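News > Student Projects > Press Releases

We use cookies to remember your preferences and to see which pages people read. Accept all | Manage settings

FOR IMMEDIATE RELEASE

Rurau College Robotics Club Enters Laundry Event at Valtumus Cup, Brings Own Socks

RURAU - The Rurau College Robotics Club will compete this April in the household division of the Valtumus Cup, an intercollegiate contest in which student teams ask expensive machinery to do chores they have been putting off themselves. The club has entered the laundry event, in which a two-armed robot must hang small items of clothing on a clip hanger without help, encouragement or shouting.

The event carries a top prize of $500. Club members have been asked to stop calculating what that comes to per hour.

Rurau's entry goes by the name Petridis, after the street where the club held its first meetings. It has been in development since the start of the fall semester, when the club voted to move on from line-following carts. Carts had served the club well for years. They went around a track, and when they came off the track, a student picked them up and put them back. Laundry was proposed late in a long meeting and passed with little debate, most of the debaters having gone home to do theirs.

The rules are short. Each team gets eight items and has 120 seconds per item to attach it to a clip. An item counts as hung if it stays up for the length of the judge's inspection. Items on the floor score zero. Items hung from any part of the robot also score zero, a clarification added to the rule book after last year's contest at Flisov.
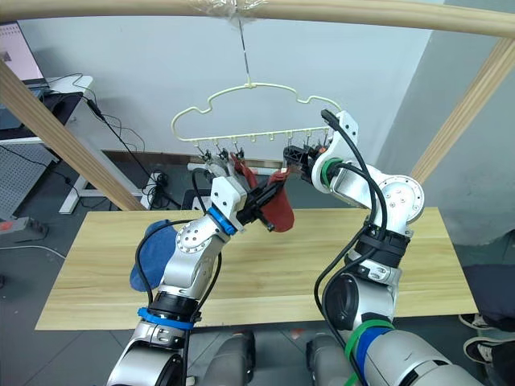
Socks are the club's specialty, or at any rate the subject on which it now has the most opinions. A sock is light, floppy and never the same shape twice, and a spring clip wants to be squeezed at one end while something thin is held very still at the other. People manage this while thinking about dinner. A robot has to find the clip, find the edge of the fabric, bring the two together and let go in the right order, all while the hanger swings. The team practices with a dark red sock because it shows up well against a white wall, and with a cream-colored hanger shaped like a cloud, hung by a wire from a wooden pole and secured up there with clear tape. The tape is considered part of the engineering and appears in the budget.

Much of the fall went into the swinging. Touch a hanging object and it moves away, which any child with a balloon could have told the club in September. The first version of the software treated the hanger as a fixed object and chased it with great confidence. The current version waits for the hanger to settle, reaches in slowly and tries again if the clip is not where it used to be. It is a patient program, and several members have said they would like to be more like it during exams.

The students train Petridis by demonstration. A member guides the arms through the job from start to finish, and the recorded movements are used to teach the robot's control software what hanging a sock looks like when it goes well. The club has logged 929 of these demonstrations so far. Early ones are filed separately, as they mostly teach hesitation.

Sessions run on Monday evenings and last until the building closes or the patience does. New members begin on hanger duty, which means resetting the clips between attempts, and move up to guiding the arms once they can explain why the last attempt failed without blaming the sock. Majors in the club range from mechanical engineering to music. The music students have turned out to be good at the timing - the engineers are taking it gracefully.

The club does not expect to put anyone's dryer out of work. At its present speed, the robot would need a free afternoon and a forgiving owner to get through a family's wash. What members hope to take from the contest is a better idea of how to handle soft things in general, a problem that also turns up with bandages, packaging and produce, none of which the club has been allowed to bring into the lab since the matter of the tomatoes.

Last year's team placed near the bottom in the contest's table-setting event, and its report on the experience is available from the club on request. It is longer than the instructions for the robot. This year's team has read it twice and has adopted its main recommendation, which was to leave earlier for the venue.

Contest heats are open to the public, and admission is free. Spectators are welcome to bring a single sock of their own for the exhibition round, in which teams face clothing they have never met. Clean ones are preferred. Socks will be returned at the end of the day where the owner can prove a match.

About the Rurau College Robotics Club

The Rurau College Robotics Club is a student-run group open to all enrolled students, with or without programming experience. Members design, train and repair robots for intercollegiate events and give demonstrations at local schools. The club meets during the academic year in the lower lab of the engineering building.

Media contact: Rurau College Communications Office. Reporters who wish to visit a practice session should call ahead and allow extra time.

###

Related Releases

Flisov to Host Valtumus Cup for Second Year
Robotics Club Retires Last of the Line-Following Carts
Lower Lab to Get New Lighting Over Summer Break
Table-Setting Team Thanks Dining Hall for Loan of Plates
Spring Open House: Parking and Building Hours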